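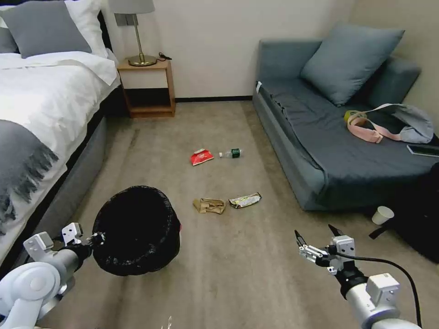 One of our customers in Vornbridge wrote in to ask whether she really had to clear her own bedroom before the tidying robot was let into it, and wasn't that a bit like hoovering before the cleaner comes? Fair question! The short answer is no. The longer answer is the Okanar Home Practice Pack, and since I wrote most of it I get to do the page for it as well.

The pack is for anyone running a two-armed machine in a room where people sleep, sit and drop things. You get a spiral-bound handbook, a set of wipe-clean room cards and a logbook with space for 558 sessions. It works with the Valov arms we sell and with most other makes too, as long as there's a stop button you can reach from the doorway.

I'm a bit of a bore about doorways. The first rule in the handbook is that whoever is in charge stands where they can see both grippers and get to the stop without stepping over anything. The second is about bins. If one arm is going to hold the bin up and the other is going to pick up the litter, agree the order before you start – bin first, lift it just clear of the carpet, then go for the wrappers and bottles. We used to let people do it either way round and I got fed up with the emails.

Then there's the question of what counts as rubbish. A snack wrapper, yes. A crumpled paper bag on the floor, probably, but do ask. A phone on the sofa, never, and the same goes for handbags, straps and anything with a cord on it. The room cards have a "leave alone" box for exactly this and I'd fill it in with the person who lives there (they'll think of things you won't). Fringed throws get a line to themselves. Tassels and fingers don't mix, so either tuck the ends up or mark that side of the bed as a no-go strip.

Bottles go in with the cap on unless your local recycling says otherwise. Paper cups are checked for dregs first. Your machine's manual wins if it disagrees with us about load or speed, and the handbook says so on page 2.

The cable check is on the inside cover, where I hope you'll see it every time. Look at any loop running down the outside of an arm, move the arm through its full reach slowly, and watch that nothing snags on the bin or the bed base. Do it again if you've changed a gripper.

This edition has 16 room cards, including new ones for bedrooms and box rooms. We've printed 3000 copies and the next revision is planned for September, so if you spot something daft, tell me before then. Bošković binders fit the loose cards nicely if you'd like them all in one place – we sell those separately.

Page updated March 1, 2023

Related items
Okanar Room Cards, refill set
Okanar Session Logbook
Bošković Card Binder, A5
Valov Doorway Stop Button
Valov Cable Clips, mixed pack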